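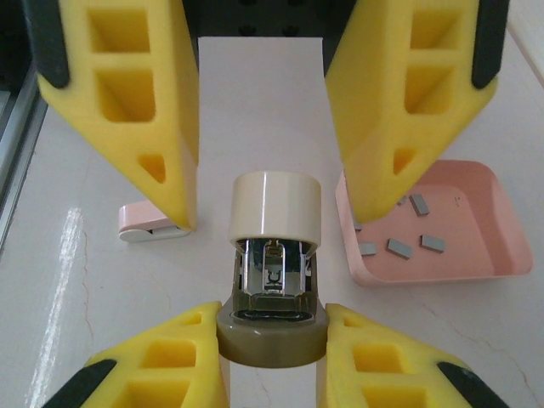
Hovulia Bench Automation, Ganberg site
Minutes of the two-arm cell meeting, 17th October

Present: the bench crew, both shift leads, the safety lead, and our guest from Pfister on the phone line (which dropped out twice, so please bear with these notes where they get thin).

1. Welcome and last minutes

Everyone was welcomed in from the rain and thanked for coming on short notice. The last minutes were agreed after a small fix to the parts list, where the spare finger pads had been put down against the wrong cell. The coffee machine was raised again and has been moved to next time.

2. The jaw fault on the stapler job

Most of the hour went on this, and rightly so. For anyone who was away: during the stapler handling run, one of the arms was paused so that an operator could reach in and straighten a part. When the pause was cleared from the panel, the jaws closed to their full grip right away, with the operator's hand still on its way out. The glove got pinched at the fingertip. The glove came free when the stop button was pressed, there was no injury, and the operator is fine and back on the bench, and we are all very glad of it. The meeting wanted it written down that stopping and reporting it straight away was just the right thing to do.

The controls team had gone through the log and walked us through it, with a good deal of patience for those of us who needed to hear it more than once. The Flevetti controller holds on to the last grip command while it is paused. If the pause comes in the middle of a close, that command is still waiting and gets sent the moment the pause is lifted. The log covers over 117 grip cycles, and the same thing shows up in 3 of them, the other two having passed without anybody near the jaws. So it had been there for us to find, and it was agreed we should have been reading the log more often than we do.

There was a long talk about whether the grip force made matters worse. It had been turned up in the summer after parts kept slipping, and the note saying so never made it into the cell book. Pfister's view over the phone was that a lower force would make a pinch milder but would leave the cause where it is, and the meeting agreed, though we would still like the force brought back down. 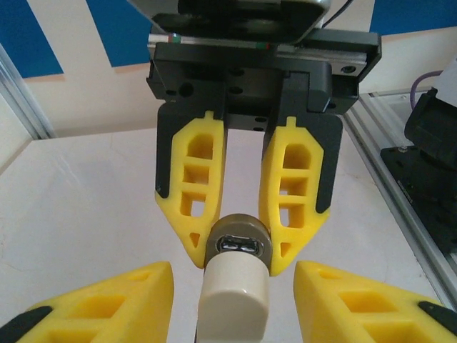 One of the night shift asked whether the pause button ought to count as safe to reach in on at all, saying that on the old cell you pulled the key before your hand went anywhere near the jaws, and that it had seemed slow but people had gotten used to it soon enough. There was a lot of nodding at this. The safety lead said that pause was never meant as a reach-in stop, and was kind enough to add that the training sheet does a poor job of saying so.

Agreed:
Nobody reaches into the cell on a pause. Full stop and key out, every time, both shifts.
Controls to clear any waiting grip command when the pause goes on, and to show it working with a test block between the jaws before the job is run again.
Grip force back to the earlier setting, and the change written in the cell book this time.
A line on the panel asking for a 10 second wait after restart.
Training sheet to be rewritten by the safety lead, with the night shift reading the draft.

3. Restart of the stapler job

The job stays stopped until the test block check is signed by both shift leads. Pfister would like it finished before December and was told, nicely, that it will be finished when the check is done.

4. Any other business

The drawer of spare gloves is low in the small sizes. An order is going in with the finger pads.

Next meeting to be set once controls have a date for the test.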